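July 2022
Posted by the Trusham allotment account

Last updated: July 2022

Going to do a thread on hosepipes, water butts and the great summer watering panic, because I've read one too many posts this week telling me my beans will die if I don't spend money.

Background for anyone new. I've had a plot at Trusham for 14 years. Sandy end, near the bottom gate, drains like a colander. If anyone ought to be fretting about dry ground it's me.

First claim I keep seeing: "water every evening in hot weather". Who started this? Every evening, a quick sprinkle, the top looks dark and everyone goes home pleased. Push a finger in and it's dust below the first knuckle.

I did that for my first few summers. Shallow roots, sulky courgettes, lettuce that bolted if you looked at it. Then I went down to a proper soak twice a week and the plants looked no worse. Better, if I'm being generous to myself. I changed the compost the same year so I'm not going to claim it as proof of anything.

That's rather my point, by the way. Everyone changes three things at once and then swears by whichever one they paid for.

Second claim: water on leaves in sunshine burns them, because the droplets act like little magnifying glasses. My dad told me this, his dad told him. I have watered in full sun more often than I'd like to admit and never seen a scorch mark I could pin on it. It's a waste of water at midday, fine. But the magnifying glass thing I simply don't believe.

If it did work that way, every July shower followed by sunshine would flatten half the county.

Third: water-storing crystals. I bought a tub of the Gukis ones last year, which says "water less, grow more" on the lid. Less than what? More than what? There's no number anywhere on it. I looked.

Put them in two of my four big pots, same tomatoes, same spot by the shed. By the end of July I couldn't have told you which were which without the labels. Four pots isn't science, I know. But it's four more pots than most of the people recommending it have bothered with.

They also swell up and come to the surface after rain like frogspawn. The tub doesn't mention that either.

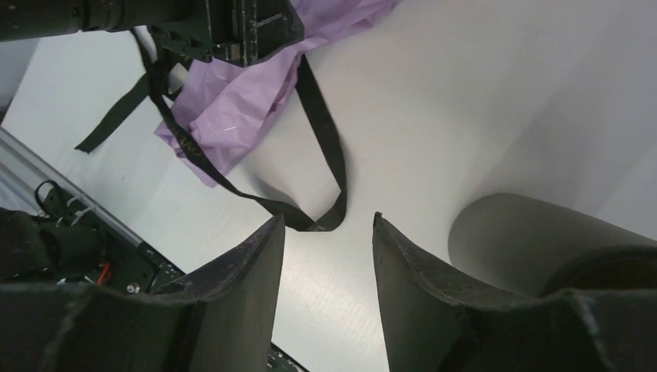 Is it worth buying a water butt if you haven't got one?

A second-hand one, yes, if you've got a roof to feed it. A brand new fancy one will take years to earn its keep, and a small one is empty after a couple of dry days in any case.

To go on about butts for a bit. Mine holds 200 litres and came off a neighbour who was moving. People talk about them as though they'll see you through a drought. A butt is full in February when you don't need it and bone dry by now when you do. Mine has been empty for most of this month and I am still getting sold the idea of self-sufficiency.

The Mnguni catalogue has a 2,000 litre tank in it this summer, with a picture of a smiling couple next to it. Lovely. What fills it? My shed roof is the size of a double bed. I'd be waiting till Christmas after next.

If you've got a big greenhouse or a barn roof, ignore me, you may well do nicely out of one.

Someone asked under the last post about drip hoses. I don't hate them. The leaky kind made from old tyres is all right on a flat bed. On a slope all the water comes out at the bottom end and your top row gets nothing. I had one for two seasons and spent more time fiddling with the joins than I ever spent carrying cans.

And timers. Please. A timer doesn't know it rained. I've walked past a plot in a downpour with the sprinkler going round like it was being paid by the hour.

Now the bit I do believe in, with the usual grumbling. Mulch. Grass clippings, old straw, half-rotted compost, whatever's going. Put it on after a soak, not before, otherwise you're just keeping the rain off.

Even there I'd be careful. You'll see people say mulch "halves your watering". Halves whose watering? Measured how? It slows the drying down on my sandy soil, that's as far as I'll go. It also gives the slugs a nice cool hotel and I lost a whole row of beetroot to them under some very smart straw.

My sister-in-law gardens up at Flaselness, where it rains sideways for most of the year, and she gets the same advice in the same magazines as I do. Same watering chart, same little droplet symbols. Her plot is a bog and mine's a beach. One of us must be getting it wrong and I suspect it's the chart.

So what do I do? Cans, in the morning when I can be bothered to get up. A good long drink for anything newly planted, and for beans, courgettes and tomatoes once they're setting. Onions are left alone by now. Established fruit bushes get a can each if the leaves hang in the morning. Hanging in the afternoon doesn't count, everything hangs in the afternoon, including me.

Potatoes I go back and forth on. I watered one row last July and left the other, and the watered row gave me bigger spuds. It also had the better end of the bed. I'll swap them over this year and see.

Lawns, since it always comes up. Leave it. It goes brown, it comes back. I've never watered the grass path and it has died and risen every single summer.

Couple of replies to catch up on.

To the person saying washing-up water kills plants: I've tipped mine on the runner beans for years, a mild squirt of soap and no grease. Still got beans. Wouldn't put it on salad.

To the one asking about broken crocks in the bottom of pots for drainage: I stopped doing it and noticed no difference, other than having more room for compost and a big pile of broken crocks.

To whoever said I'm "against everything": I'm in favour of mulch, mostly. And a decent watering can with a rose that doesn't fall off. If you know where to find one of those I'm all ears, because the last two have gone in the nettles.

Will post again when the potatoes come up. Don't hold your breath for charts.

Related posts
Slug pellets, beer traps and other things I've stopped believing in
Is peat-free compost getting better or am I getting used to it?
The Mnguni catalogue: a slow and grumpy read
Runner beans at Trusham, pinched out or left alone
What grows at Flaselness (mostly kale)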